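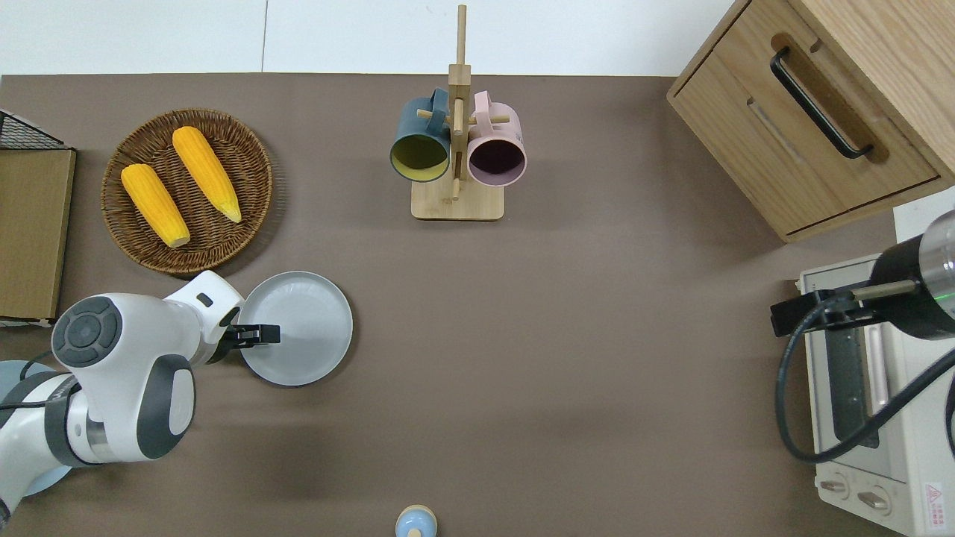

Depot explosion at Jaltovance – what do we know?
World news > Defence and security

lesia_kushnir
12/02/2022
Starting a new thread as the old one got too long to follow. Where things stand this morning: the defence ministry says 7 soldiers died and 27 people were hurt when part of the ammunition depot outside Jaltovance went up. The first statement blamed an electrical fault. The second one, put out the same evening, says "the cause is being established" and leaves the fault out. The road to Rellilton is still shut and 800 people from the nearest villages are sleeping in the school and the sports hall.
Please put a link or say where you heard it if you post new claims. The last thread was half rumour.

Gunnhill7
The dropped line about the electrical fault is the part to watch. Ministries don't usually take back a cause on the same day unless someone inside has told them it won't hold.

CAmadi
Or the first statement was written by a press officer in a hurry and a more senior person read it afterwards. I worked in a government press office for 10 years and it happened all the time. You get asked for a cause within the hour and somebody says one.

Gunnhill7
Possible. But then you say "we can't confirm earlier reports". They just swapped the page and left the old time on it.

lech_k
Local paper in Rellilton has a farmer saying he heard two bangs, a small one and then the big one a few minutes later. A fire in one store spreading to the next would fit that. So would an attack. I don't think you can get anything from it either way.

thangmai
I have family in Rellilton so I'll pass on what I've been told. Windows gone on the side of town facing the depot, nobody badly hurt that they know of. The water was off overnight and is back on now. Soldiers at the roundabout are turning cars round but letting the bread van through. They were told by loudspeaker to stay indoors, then an hour later told it was fine to go out, and the phone message with the same advice arrived the next morning.
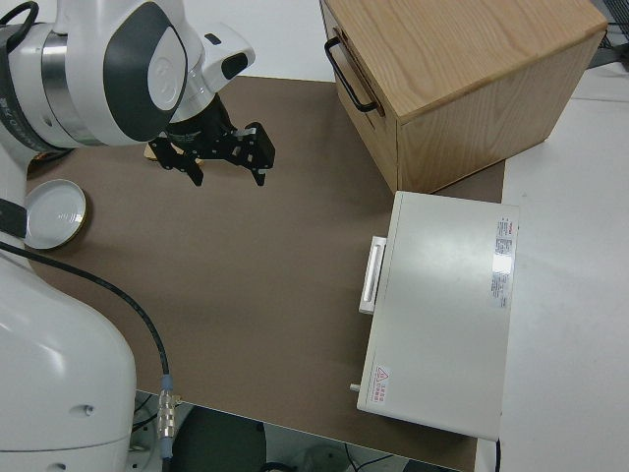
White arm with the gripper open, black cable on the brown surface.

lesia_kushnir
Thanks. Did they say anything about the smell? Someone in the old thread kept on about chemicals.

thangmai
Burnt rubber and smoke. My aunt had her mouth covered when she rang but that was the dust. No doctor has told them anything about chemicals.

oldvosex
The group calling itself Vosex has put out a claim. Two paragraphs, no pictures, no details of how they did it. It's all over social media so I assume everyone has seen it.

lech_k
They also claimed the rail bridge in April, which was a lorry strike with a driver, a number plate and a court case. I wouldn't put it at the top of a thread.

oldvosex
I'm reporting it, not endorsing it. The national broadcaster led with it at lunchtime, so it's part of the story whether you like it or not.

CAmadi
The broadcaster leading with it is the problem though. A headline that says "Group claims attack" is read by most people as "attack". They had the word "claims" in small letters and a map with a flame on it.

Gunnhill7
I'd still rather have it printed. If it's false they can show it's false. What I object to is "martyrs" in the ministry text before anyone knows if it was an attack or an accident. You've chosen your answer with that word.

lech_k
Disagree on that. It's used there for anyone who dies in uniform, training accidents included. My grandfather's regiment had it on the stone for men who drowned crossing a river in peacetime.

Gunnhill7
Fair, I didn't know that.

lesia_kushnir
Update from the regional governor, on the radio just now. I was typing as he spoke so treat it as notes and not a quote. The fire is out in the main part of the depot. One store is still too hot to go into. The number of dead hasn't changed.

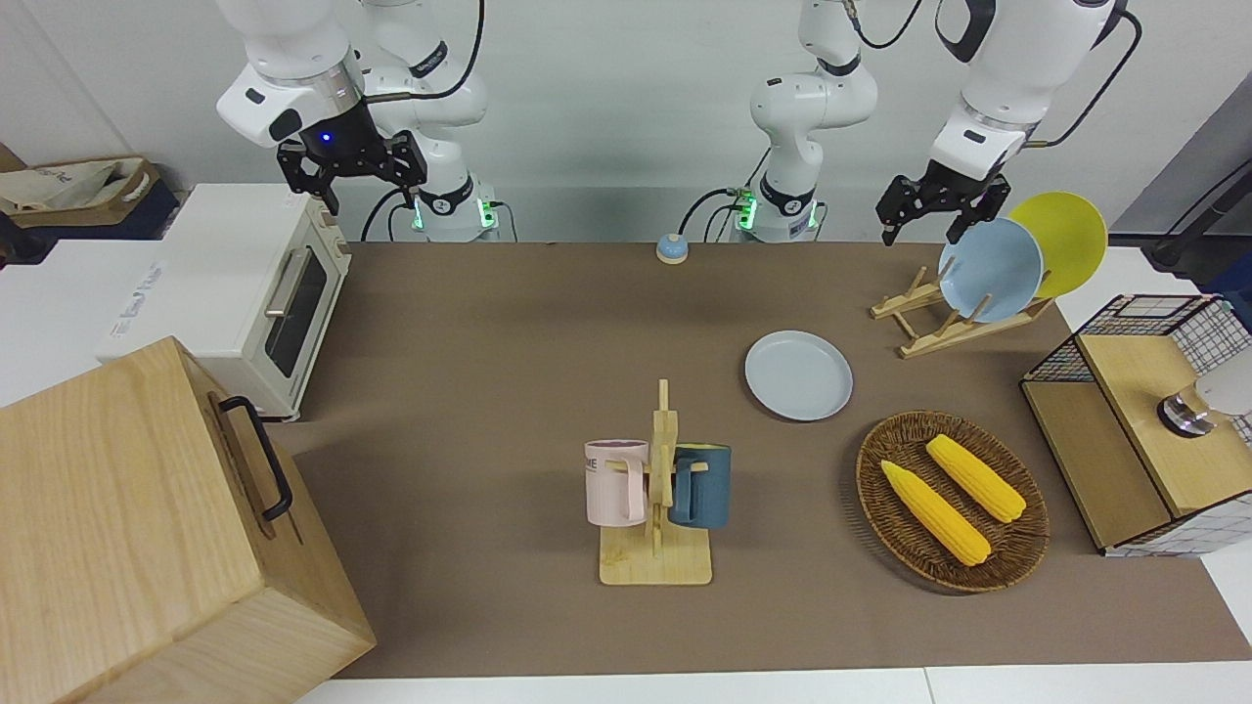
He also said the villages to the north can go home once the fields have been walked by the clearance teams, and he wouldn't give a day for it. A reporter called Lưu asked him twice about the electrical fault and he said that was a matter for the ministry. She asked who signed off the last inspection and he ended the call.

thangmai
Good for her. The last inspection is what people in Rellilton are asking about as well. There was a petition to move the depot before I left and the answer then was that it was being run down. It doesn't sound very run down.

oldvosex
Anyone got the petition?

thangmai
Paper only, it was kept at the post office. I'll ask.

CAmadi
If the answer to it was in writing that's worth more than anything we've had so far. Could your family get a photo of the letter?

thangmai
Will try. Phones are patchy in the evenings.

lech_k
Road's been reopened one way according to the bus company, Rellilton outbound only. No inbound services until further notice.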